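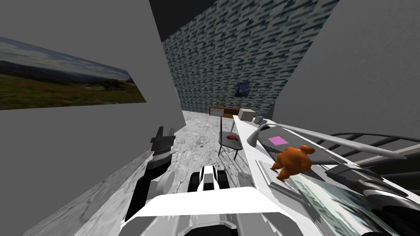
Hôtel réservé "non fumeur", chambre qui sent le tabac – quel recours ?

Bonjour à tous, je fais vite, je suis encore en voyage. Réservé en août quatre nuits à l'hôtel Virkider via l'agence Dasia. Sur la confirmation c'est écrit noir sur blanc : chambre non fumeur. Arrivée à 22h, la chambre empeste le tabac froid. Rideaux, oreillers, tout. Ma fille est asthmatique, donc pour nous c'est pas un caprice.

La réception me dit hôtel complet, et que la mention non fumeur est une "préférence" selon disponibilité. On m'a proposé un spray. Un spray ! 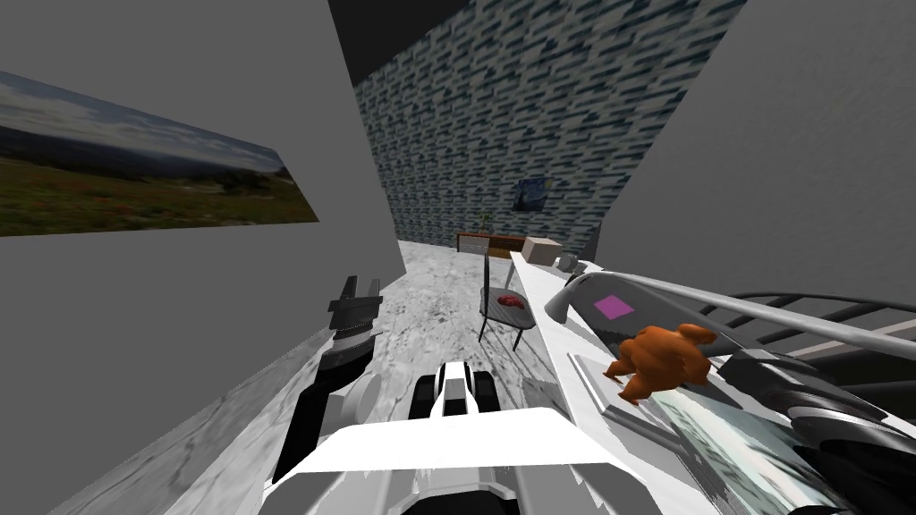
Le lendemain matin on nous a changés d'étage, mais j'avais déjà pris une chambre ailleurs pour la première nuit. Total du séjour 1 036 euros, et la nuit de secours m'a couté 80 euros. Dasia me renvoie vers l'hôtel, l'hôtel me renvoie vers Dasia. Qui doit me rembourser ? Et est-ce que je peux demander aussi une baisse sur le reste du séjour ? J'ai gardé la facture de l'autre hôtel et le mail de confirmation. Pas de réponse écrite de la réception par contre, tout à l'oral.

Merci d'avance, désolée pour les fautes, je tape sur le téléphone.

mimosa_voyage

Fluson

Déjà, regarde ce que tu as acheté. Chambre seule, ou chambre + vol / transfert dans le même achat ? Ca change tout.

Si c'est un forfait, en France l'agence est responsable de ce qui est vendu, même quand c'est l'hôtel qui a mal fait. Dasia ne peut pas te balader. Si c'est chambre seule, lis les conditions : souvent l'agence est juste intermédiaire et le contrat est avec l'hôtel.

Ensuite le mot exact sur la confirmation. "Chambre non fumeur" dans l'intitulé = c'est ce qu'on t'a vendu. "Demande particulière : non fumeur" = ils vont plaider la préférence, et là c'est plus dur.

Ce que je ferais, dans l'ordre :

1. Mail à l'hôtel dès ce soir, tant que tu es sur place si possible. Dates, numéro des deux chambres, heure d'arrivée, ce qu'on t'a répondu. Le but c'est d'avoir une trace écrite.

2. Réclamation à Dasia, en recommandé au retour, avec facture des 80 euros + confirmation. Demande un montant précis, pas "un geste".

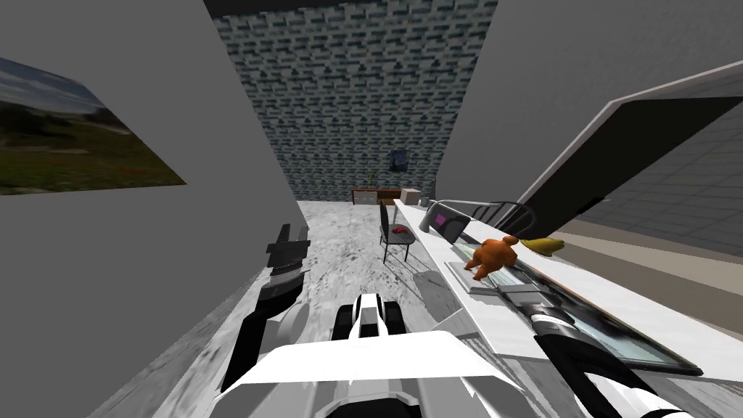
3. Si rien au bout de 60 jours, ou si refus, saisir le médiateur indiqué dans les conditions de vente. C'est gratuit pour toi. Vérifie quand même le délai chez eux.

Pour la baisse sur le reste – à mon avis non, tu as eu une chambre correcte ensuite. Demande la première nuit et les frais, c'est déja bien.

passager_du_fond

Eu le même souci l'an dernier à la résidence Triantafyllou. Pas de recommandé, rien, juste insisté par mail trois fois. Ont fini par lâcher un bon de 50 euros valable chez eux seulement. Jamais utilisé, on y retournera pas.

Donc mon conseil : refuse les bons. Une fois accepté, plus moyen de réclamer derrière, en tout cas c'est ce qu'ils m'ont dit.

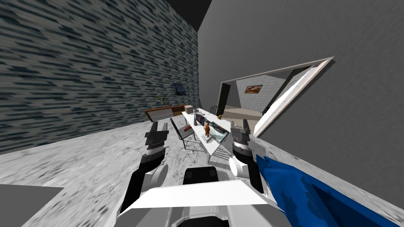 Et pour l'asthme, un mot du médecin aide, surtout pour expliquer pourquoi tu es partie le soir même au lieu d'attendre le matin. Sinon ils disent que tu as choisi de payer ailleurs.

zaza_bagages

Les hôtels non fumeur ça existe plus que sur le papier de toute façon, la moitié des clients fume au balcon et ça rentre. Moi je demande toujours un étage élevé et j'ouvre en grand. Bon courage pour le remboursement, tiens nous au courant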